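[govico-ml] Re: 鍵束のつかみ方、遠隔操作で教えるときのこつ

みなさま、こんにちは。Dalamskaの実演データの件で、返信がすっかり遅くなってしまいました。前のメールをいただいてから、お返事を書いては実機の前に戻り、試してはまた書き直し、をくり返していたら、下書きばかり長くなってしまって……。お茶でも飲みながら、のんびり読んでいただければと思います。

まずは、いただいたメールを引用しておきますね。

> はじめまして。最近このMLに入った者です。
> うちでも双腕の遠隔操作で物をつかむ実演を集めはじめたのですが、
> 積み木や紙コップは何とかなるのに、鍵束になると途端にだめになります。
> 指を閉じると鍵が逃げる、持ち上がったと思うと一本だけ挟んでいて
> 残りがぶらんと垂れる、という具合です。
> 質問は三つあります。
> (1) 鍵束はどこをつかませるのがよいでしょうか。
> (2) 操作者は手首カメラの映像だけを見るべきでしょうか。
> それとも机を直接見てもかまわないのでしょうか。
> (3) 失敗した実演は捨てていますか。
> 初歩的なことばかりで恐縮ですが、経験のある方に教えていただけると
> 助かります。

初歩的だなんてとんでもないです。私もまったく同じところで長いこと足踏みしていましたし、鍵束で困ったことのない方のほうが珍しいのではないでしょうか。うちでは段ボール箱に薄い緑の板を載せたものを作業台にして、その上に鍵を置いて練習しています。立派な机もあるにはあるのですが、箱なら高さを変えたいときに別の箱に取り替えればすむので、結局こちらに落ち着いてしまいました。
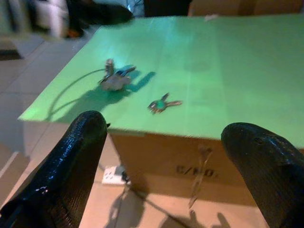

Lollorville、2月

鍵束が二つあると、遠隔操作を始めたばかりの人はたいてい、どちらから行くか迷います。その迷いが、そのまま実演に残ってしまうんですね。指が左へ行きかけて、止まって、右へ戻る。人間が見れば「ああ、迷ったんだな」で終わる話ですが、これを学習に使うと、ロボットまで同じところでうろうろするようになります。初めてそれを見たときは、自分の優柔不断を真似されているようで何とも恥ずかしい気持ちになりました。ですから今は、操作を始める前に「左の束から」と声に出してもらっています。緑の丸い飾りがついた束のように、目印のあるものなら「緑のほう」でもかまいません。声に出すと、不思議なくらい手の動きがまっすぐになりますよ!

さて(1)ですが、私のおすすめは、輪そのものよりも、輪のそばで何か厚みのあるところです。タグでも、樹脂の頭がついた鍵でも、ストラップの根元でもよいと思います。金属の鍵だけを狙うと、板の上で平たく寝ているので指先が下に入りません。無理に押しつけると板がへこみますし、力の逃げ場がなくなった鍵がすべって飛んでいきます(うちでは一度、箱の裏まで飛んでいって、みんなで床に這いつくばって捜しました)。束が扇のように開いているときは、先に指を閉じたまま横からそっと寄せて、少しまとめてからつかむのがよいです。この「寄せる」動作も省かずに見せてあげてください。操作者にとってはただの下準備でも、ロボットにはそこがいちばん知りたいところのようなのです。

それから、鍵にひもやコードがつながっているときは、その行き先も気にかけてあげてください。板の縁から垂れているものは、持ち上げる途中でどこかに引っかかることがあります。私は持ち上げてから一呼吸置いて、引っぱられる感じがないか映像で確かめ、それから横へ動かすようにしています。力覚のない操縦装置だと手には何も伝わってきませんから、この一呼吸がほんとうに大事なんです。

(2)は意見の分かれるところですね。Leclerc棟の部屋で作業している仲間うちでも、二派に分かれてなかなか決着がつきません。私は、慣れるまでは机を直接見てよい、ただし記録に残す本番は手首カメラの映像だけで、という考えです。肉眼で見ながら操作すると、カメラには指の陰で写っていないものまで頼りにしてしまいます。あとからロボットに同じことをさせても、その手がかりがないわけですから、ちょっと気の毒ですよね。

照明のことも書いておきます。グリッパの影は思ったより濃く板に落ちますし、黒い指の影が黒っぽいタグに重なると、映像では境目が見分けにくくなります。うちの記録は朝の9時に始めることが多いのですが、窓からの光が入る時間とそうでない時間とで、同じ置き方でも見え方がずいぶん違います。あえて両方混ぜるようにしました。
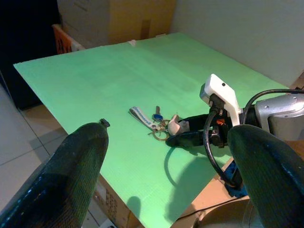 最終更新:2月

二本の腕で作業するときは、もう一つ悩みが増えます。片方の手首カメラに、もう片方のグリッパが大きく入ってくるのです。白いストラップに青い文字、真鍮色の輪、青い樹脂の頭の鍵、とこちらの束には目印がたくさんあるのに、相手の指が近づくと束の端から隠れていきます。私は最初、じゃまだからといって片腕をずっと遠くに退けて実演していました。ところがそれだと、いざ両腕を使う段になって、相手の腕が映っている映像をロボットがほとんど見たことがない、ということになってしまいます。今は、待っているほうの腕も指を開いて近くに置いておくことが多いです。

ケーブルにもご注意を。手首のカメラから出ている黒いケーブルは、輪になって板の上まで下りてくることがあります。鍵やひもに絡むと、操作者は手元の映像ではどれがどれやらわからなくなります。始める前に腕を一度、端から端まで動かしてみて、ケーブルがどこを通るか見ておくと安心です。短く縛りすぎると今度は手首を回したときに引っぱられるので、そのあたりの加減は、すみません、まだうまく言葉にできません。ご存じの方がいらしたら、ぜひ教えてください。

(3)ですが、捨てていません。2017年に私が初めて遠隔操作の実演を手伝ったころは、失敗したものは片端から消していました。今思うと、もったいないことをしました。Dalamskaには手元の分だけで3000本の実演がたまっていますが、つかみ損ねて、そこからつかみ直したものには必ず印をつけて残しています。一本だけ挟んでしまった鍵をいったん下ろして、束を寄せ直して、もう一度持ち上げる。こういう立て直しの実演が入っていると、本番でロボットがつかみ損ねたときの粘りが違うように感じています(数字できちんとお見せできればよいのですが、比較の実験はまだ途中です)。ただし、落としてそのまま終わったものは別の場所に分けています。それから、わざと失敗してみせるのはあまりお勧めしません。わざとやると、どうしても動きがお芝居になってしまって。

練習の進め方としては、一人が続けて操作するのは9本までにして、そこで交代しています。十本目くらいから肩に力が入って、指の閉じ方が乱暴になるのが映像にも出てきます。休んでいる人は隣で映像を見て、「今の寄せ方、いいね」などと言ってあげてください。褒められると、みんな目に見えて丁寧になります。これは私もそうです。

あれもこれもと書いているうちに、やはり長くなってしまいました。最初の質問にあった「残りがぶらんと垂れる」件、もしよろしければ、指先に何を巻いていらっしゃるか教えていただけませんか。表面の素材で鍵の逃げ方がかなり変わるので、そこがわかればもう少し具体的なことが言えるかもしれません。操縦装置の種類もあわせて書いていただけると嬉しいです。

寒い時期ですので、長い記録作業の日はどうぞ手を温めてからお始めください。かじかんだ手で操作すると、グリッパまでかじかんだような動きになりますから。

Lollorvilleの作業部屋より

--
govico-ml:実演教示と遠隔操作についてのメーリングリスト
返信の際は、引用を必要な部分だけにしていただけると助かります。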